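El kit de pinzas de Poltance, tras un mes de prueba

Llevo un mes con el kit de pinzas manuales de Poltance y sigo sin tener claro a quién se lo quieren vender. La web promete "datos de manipulación listos para entrenar desde el primer día". El primer día lo pasé buscando un tornillo y actualizando el firmware. Del segundo prefiero no hablar.

Lo pedí en modalidad de alquiler, con devolución en 60 días, porque Kendra Friesen lo había probado en su taller y me insistió bastante. Ella está encantada. Yo vengo de pelearme con el Plastunis, que costaba más y se desajustaba con mirarlo, así que el listón estaba bajo.

Lo que funciona

El mecanismo es bueno, eso lo reconozco. Las dos mordazas cierran parejas y no he notado holgura en los ejes. Una sesión de 20 minutos se aguanta bien. A partir de ahí la muñeca protesta, y en el manual no hay ni una línea sobre pausas o postura.

También me gusta que se pueda trabajar en cualquier sitio. Poltance enseña en sus vídeos una mesa blanca, luz perfecta y cubos de colores. Muy bonito, pero en mi casa no hay cubos de colores. Yo he preferido toallas y varillas, cosas blandas y cosas finas, que es donde estos aparatos suelen hacer el ridículo.

Lo que no me convence

El software. Cada grabación pasa por una aplicación que se llama Cirau y que se contrata aparte (en la página del kit lo pone en letra pequeña, al final). Sin ella los archivos salen en un formato que no abre nada de lo que tengo instalado. Escribí a soporte y me contestó Gil-soo Ji, muy amable, a los 8 días. La respuesta era un enlace al mismo manual.

Tampoco entiendo la tarifa. Hay 4 planes y la diferencia entre los dos del medio es, según la tabla, "prioridad". ¿Prioridad en qué? Volví a escribir y sigo esperando.

Y luego está la promesa de que "cualquiera" puede generar buenas demostraciones. Con piezas gruesas, puede. Con una tira estrecha sobre tela de rizo hay que bajar recto, con una punta a cada lado, y no arrastrar la toalla al cerrar. Eso se aprende, y lleva su tiempo – tiempo que no sale en ningún folleto. 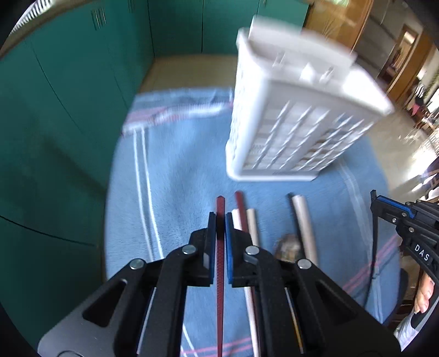
¿Lo compraría?

A este precio, no. Si la aplicación viniera incluida me lo pensaría, porque la parte mecánica está bien resuelta y pocas veces puedo decir eso. Corinne Boateng me ha hablado del modelo de Egger, que por lo visto exporta sin pasar por caja, pero no lo he tenido en la mano y no voy a recomendar nada de oídas.

De momento me quedan unas semanas de alquiler. Si soporte contesta a lo de los planes, lo añadiré en los comentarios.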